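Chapter 4
Instruments at Work: Safe Practice in Robot-Assisted Suturing

Before you start
You should have read Chapter 3 on setting up the cart and placing the arms. Terms in the glossary at the back are not explained again in this chapter.

By the end of the chapter you should be able to:
describe the checks made on an instrument before it goes on the arm
explain who may give the order to stop, and how it is given
state the rules for handling thread and needles under the camera
fill in an instrument use record

4.1 Why suturing gets its own rules

Most of the general rules for operating theatre robots deal with large movements: arms that could strike the table, the patient or a member of staff. Suturing is different. The movements are small, the tools are close together, and the surgeon at the console may feel little or nothing of the force being applied. A thread can be pulled too hard without any change in the feel of the hand controls. For this reason the surgeon learns to judge tension by eye, from the line of the thread and the way the tissue moves beside it.

At Kinsella, the teaching centre whose practice we follow in this book, suturing was first covered by a single paragraph in the general manual. Juniper Escobedo, who led the rewrite, began by reading the centre's instrument use records, 3,713 of them. The notes on worn jaws and frayed thread were spread through the whole set, and very few had been passed on to the people who ordered or cleaned the tools. The rewritten section is 17 pages long. This chapter covers the parts that a new member of the team needs first.

4.2 The working area

The working area is the space in which two instruments can touch each other, the thread or the tissue being closed. Three rules apply to it at all times.

Both instrument tips must be in view before either one moves. If a tip leaves the view, the surgeon stops, finds it with the camera, and only then carries on.

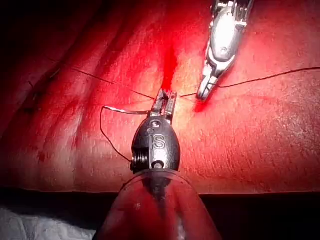 Thread is held by one instrument until the other has a firm grip on it. The surgeon says "holding" when the second grip is made, so that the bedside assistant knows which arm is under load. An arm under load is never unlocked from the bedside — not even to make room for suction — unless the surgeon has agreed aloud.

Loose loops are kept clear of the instrument wrist. A loop that catches on a moving joint can tighten with the next turn of the tool, and the pull goes straight to the last stitch. If a loop does catch, the surgeon stops and frees it with the other instrument. Turning the wrist faster to throw it off is not allowed.

4.3 Stopping

Anyone in the room may call a stop. The word is "stop", said once and clearly, and it needs no explanation at the time. The surgeon lifts both hands from the controls and repeats the word back. Work starts again when the person who called the stop says they are satisfied.

Students sometimes hold back from calling a stop because they are unsure of what they saw. Call it anyway. The reason goes in the record afterwards, in plain words, with the name of the instrument and the arm it was on.

4.4 Checks before mounting

Open and close the jaws by hand and look at them from the side. They should meet along their full length. Check the wrist for cracks, and the cables for broken strands. Read the use count and compare it with the limit set by the maker. An instrument that fails any check is tagged and put aside, and a second person signs the tag.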